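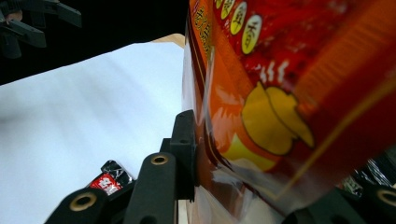 Zyanya Cárdenas
Jun 30, 2018

The snack shelf at the Leline Community Pantry has never looked this good! Nearly 700 bags, boxes and tins came in for the summer snack swap, and by closing time on Saturday's big sort (a long one, with the fans going full blast) every last one of them had found a spot.

The swap asks neighbors to bring a snack they grew up with and go home with one they have never tried. It started last year as a single folding table in the hallway. This year it filled the whole reading room of the Harb Street library, with 28 families signed up to bring something and plenty more who just turned up with a grocery sack and a smile.

Chips were the runaway favorite. One crinkly red and orange bag, with Chinese characters in pale yellow ovals and a heap of golden chips drawn on the front, had people of all ages coming over for a closer look. The little wavy lines over the chips, like steam, got a lot of love too. Several kids wanted to know if they were supposed to be eaten warm, and a lively discussion followed (opinion was split, and my own vote is yes).

"I came in with plantain chips and I'm leaving with four things I can't read," said Vanderleia Sampaio, who brought her two sons and her mother. "We're opening all of them tonight. My mother has already picked hers and she won't let go of it."

Sorting turned out to be half the fun. Bags are a pain to stack, as anybody who has tried it will tell you, so Busisiwe Mathebula had everyone stand them upright in shallow crates, fronts facing out, with the heavy tins in the crates underneath. Sweet things went along the window side, salty by the door, and anything very spicy got its own crate with a red ribbon on the handle. That crate emptied first!

Each snack also got a paper tag with the name of the thing in English, the language on the package, and a line from whoever brought it. Some of these were wonderful. "Eat with cold milk." "My sister hid these from me." "Better when broken." The tags are staying up on the library corkboard through the end of summer, so do stop and read them if you are passing.

A few practical notes for next time. Packages have to be sealed and in date, and anything with nuts needs a green sticker, which you can pick up at the front desk. Homemade treats are still a no, sorry, though the bake table in September will have room for 10 bakers and sign-up is open now. Hamdia Hailu is keeping the list.

What was left after the swap has gone onto the pantry's regular snack shelf, where it can be picked up during the usual open hours. The crates are going back to the library basement, and if you lent us one with your name on the bottom, it is waiting for you by the side entrance.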